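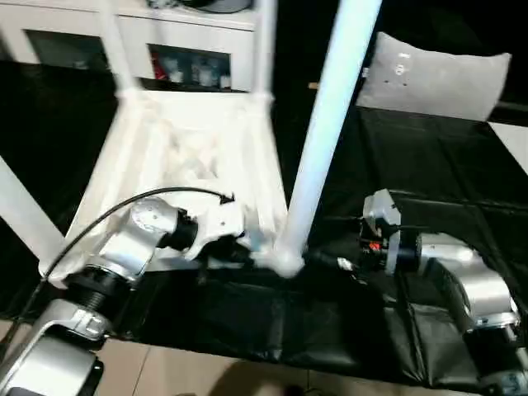 Fast charging

Fast charging is the name for a bunch of methods that push power into a phone's battery quicker than a plain old USB port would. I've been keeping this article up since the first version, so forgive me if I wander a bit (I'll try to keep the wandering in the right sections!).

A regular port gives a phone 5 volts and not much current. A fast charger talks to the phone first, and the two of them agree on a higher voltage, a higher current, or both. If they can't agree, you get slow charging and no harm done. My old Rovo brick does exactly this with anything that isn't a Rovo, and I spent a whole September thinking the cable was bad.

How the speed changes

The number on the box is the peak, and you only get it for part of the charge. While the battery is low, the charger holds the current up and the percentage flies. Later on the voltage hits its ceiling and the current starts to taper off. On my Hulham phone, which has a 4000 mAh battery, the taper gets really noticeable past 90 percent – that last bit feels like it takes forever, and I've mostly quit waiting for it.

Warm batteries slow things down too. The phone watches its own temperature and asks for less power if it gets too hot, so a thick case or a sunny dashboard can turn a fast charger into an ordinary one.
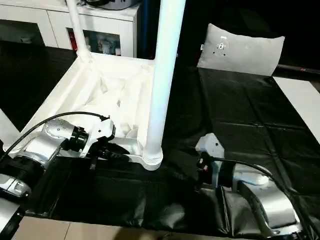 Battery wear

Every lithium-ion battery loses capacity with use, fast charger or no fast charger. Heat makes it worse, and so does sitting at a full charge for days. I logged 726 charges on a Grondine handset before I traded it in, nearly all of them on the fast brick, and it still got me through a workday. One phone isn't a study, of course, but I was pretty happy with it! Grondine's manual for that model promised 300 full cycles before any drop you'd notice, and a full cycle can be several small top-ups added together, so my charges and their cycles aren't the same thing.

Lots of phones now have a setting that stops the charge early or holds it overnight and finishes just before your alarm. I leave mine on and switch it off before a long trip. 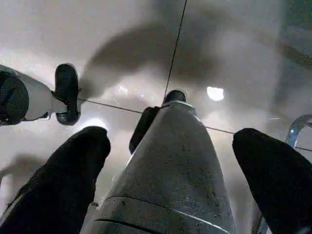
Yurii Maksymiv wrote in to say that I should put more weight on cables, and that his Contreras charger only reached full speed after he swapped a thin cable for the one that came in the box. Fair enough – a cable has to be rated for the current, and some brands want their own cable before they'll go to top speed at all.

See also: power banks, wireless charging, battery calibration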